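Jarkico NMR Sample Tubes for Protein Work, 5 mm, Series J

Catalog group: Structural Biology / NMR consumables
Sold by: Nollosance
Pack size: 7 tubes, capped, in a rigid sleeve

Overview

Series J tubes are thin-wall glass tubes for solution NMR of proteins and protein-ligand complexes. They are intended for samples in aqueous buffer at low millimolar or high micromolar concentration, where line shape in the amide region limits the number of peaks that can be assigned. The tubes fit all standard 5 mm spinners and can be used with room-temperature probes and cryogenically cooled probes.

Two versions are available. The straight version (J-S) takes a full sample volume. The matched version (J-M) has a solid glass base and is used with a plunger, which reduces the volume needed and keeps the sample inside the coil region. Plungers are sold separately and are not interchangeable between J-M tubes and matched tubes from other suppliers.

Specifications

Outer diameter: 5 mm nominal
Material: borosilicate glass
Base: round (J-S), flat solid (J-M)
Cap: polyethylene, push fit
Marking: lot number on the sleeve only, none on the glass
Autoclavable: tubes yes, caps no

Wall thickness, camber and concentricity are measured for every lot. The values are printed on the lot sheet packed with the sleeve. If the sheet is missing, quote the lot number when ordering and a copy will be sent.

Sample requirements

Recommended samples are monomeric or tightly dimeric, with a single set of peaks in the 1H-15N HSQC. Flexible termini are not a problem in themselves. They give sharp, intense peaks near the center of the spectrum and can mask weaker signals from loops, so a truncated construct is often preferred if the ends are known to be disordered.

Salt should be kept as low as the protein will tolerate. High conductivity lengthens the proton pulse and lowers the sensitivity of cold probes more than that of room-temperature probes. Samples that need high salt should be run in J-M tubes. Phosphate, MES and bis-tris buffers are suitable. Deuterated forms of glycerol and detergent should be used where these additives are needed at all.

Spin the sample down before loading. Particles that settle on the base of a J-M tube disturb the shim along the z axis, and the effect gets worse during long 3D experiments.

Application note: assignment of a small beta-sheet domain

The J-M tube was tested by Adeel Pirzada and Jocelyn Mangubat on the Bassey domain, a beta-sheet domain of 59 residues with a short C-terminal helix. The protein was labeled with 15N and 13C and measured in phosphate buffer with added D2O for the lock. Backbone assignment used the usual triple-resonance set (HNCA, HN(CO)CA, HNCACB, CBCA(CO)NH). Side chains were assigned from HCCH-TOCSY.

Distance restraints came from 15N-edited and 13C-edited NOESY spectra. After removal of duplicate and fixed-distance entries, 511 restraints were used in the final calculation. The loop between strands 3 and 4 has few long-range NOEs and is poorly defined in the ensemble. This matches the relaxation data, which show reduced heteronuclear NOE values for the same stretch. The two residues at the N-terminus could not be assigned.

The same sample was kept in the tube for the whole series. HSQC spectra recorded at the start and the end overlay within the digital resolution, apart from one asparagine side-chain pair that lost intensity.

Restraint lists from this work were prepared with Jikstead, version 2. Jikstead reads common peak list formats and is licensed separately. It is not needed to use the tubes.

Cleaning and reuse

Rinse with water directly after use. Protein that has dried on the wall is hard to remove. For residue, fill with a laboratory detergent solution, leave overnight, and rinse thoroughly with deionized water. Nitric acid may be used for stubborn deposits. Chromic acid must not be used, as traces of paramagnetic chromium stay on the glass and broaden the lines.

Do not use a brush with a bare wire end. Do not dry the tubes upright in an oven. Lay them flat on a level surface at low temperature or dry them under a stream of nitrogen. Tubes heated while leaning will bend and may not pass through the spinner. 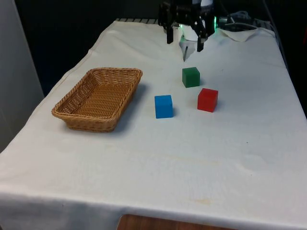
Inspect each tube for scratches and chips at the lip before it goes back into storage. A chipped tube can break when the cap is pushed on. Tubes that wobble in the spinner should be discarded even if the glass looks sound.

Storage

Store unused tubes in the sleeve, horizontal, at room temperature. Filled tubes can be kept at 4 °C with the cap sealed with film. Do not freeze filled tubes of either version.

Compatibility

J-S: all 5 mm probes, all 5 mm spinners, most sample changers
J-M: all 5 mm probes, plunger J-P required; set the depth with the gauge supplied with the plunger
Ceramic spinners: suitable for both versions

For sample changers that grip the tube above the spinner, trim the sealing film so that it does not extend below the cap. Methods that rely on a set fill height should be checked again when changing from J-S to J-M.

Ordering

J-S, straight, pack of 7
J-M, matched, pack of 7
J-P, plunger with depth gauge, single
J-C, replacement caps, bag

Mixed packs are not supplied. Lots can be reserved for laboratories that need matched tubes over a long titration series. Send the required quantity and the version to Máté Szénási at Nollosance technical sales. Questions on labeling schemes and buffer choice are handled by Chiến Trương.

Related items: Shigemi-type plunger film, D2O ampoules, long-tip glass pipettes, tube racks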